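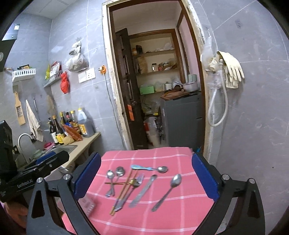
# Chapter 7: Planning the Equipment Budget

## 7.1 Scope of the chapter

The previous chapter ended with a task list. This one turns the list into an equipment plan, meaning a document that states what will be bought, when, from which budget line, and under what conditions the purchase will be canceled. The reader should be able to prepare such a plan for a small manipulation project with one or two sites and a single funding period.

Prices are treated as inputs throughout. They change too fast to print, and a plan that depends on one quoted figure has to be rewritten when the quote expires. The worked case uses relative cost units, where one unit is the purchase price of a single hand-held gripper with its jaws, pads and mounting hardware.

## 7.2 Start from the objects

An equipment plan begins with the objects to be handled. Mixed cutlery on a tablecloth is a useful reference case. Spoons, forks, a table knife and chopsticks are all long and thin, but they differ in cross section, surface finish and the way they lie. A spoon bowl lifts part of the handle clear of the cloth. A chopstick may give a jaw very little to get under. Where one utensil lies across another, the upper one must be taken first or both will move.

Each of these facts has a budget consequence:

- Jaw geometry sets the thinnest object that can be picked from a flat surface. If the catalog jaw does not reach this limit, a second jaw set must be priced.
- Pad material affects grip on polished metal. Pads are consumables and belong in the operating budget.
- Cloth can bunch under the jaws. A plan that assumes a hard bench will underestimate setup time.
- Reflective metal is difficult for many depth sensors. Lighting or a second viewpoint should be priced before the sensor is ordered.

Ordinary kitchens add limits of their own. Counter space is shared with a sink, bottles and dishes. Wall outlets may be few and already in use. Doorways fix the width of anything that has to be carried through them. A site survey should record clear floor area, counter depth, outlet positions and door width, and it should be finished before any quote is requested.

## 7.3 Capital, operating and contingent costs

Costs are sorted into three classes. *Capital costs* are paid once and leave an asset: grippers, arms, compute, storage. *Operating costs* recur with use: pads, cables, batteries, cleaning, data transfer, operator hours. *Contingent costs* are paid only if a named event occurs, such as a failed actuator outside warranty.

The usual error is to place every item in the first class. In the Iltulholm case, used in the rest of this chapter, the original request by Kaj Lauritsen listed 82 units of capital and no operating line. The revised plan had a total of 111 units over the same period. The hardware list was unchanged. The difference consisted of pads, spare cables, storage and operator time that had previously been charged to other projects.

## 7.4 Lead time and order of purchase

Items are ordered by lead time and by dependency, and the two often conflict. At Iltulholm the arms from Norðdahl had a quoted lead time of 12 weeks, while the Skenow hand-held units could be delivered in 9 days. Kosmas Tsakiris, who prepared the revision, bought the hand-held units first and postponed the arm order until the jaw geometry had been tested on the full object set. The delay was entered in the schedule as a cost.

A purchase should be marked *conditional* when its specification depends on a test that has not been run. The plan must state the test, the passing result and the last date on which the order can be placed without moving the project end date.

## 7.5 Rental and shared equipment

Rental is appropriate when use is concentrated in a short part of the schedule. The comparison must include shipping, insurance and the time needed to return the equipment in its original condition. Storeo, the rental supplier in the Iltulholm case, charged for worn pads on return. This charge was missing from the first comparison and was added in November.

Shared equipment has no invoice but does have a cost. Record the hours reserved, the hours used and the party responsible for repair. Section 7.6 gives the form of the table used to hold these entries.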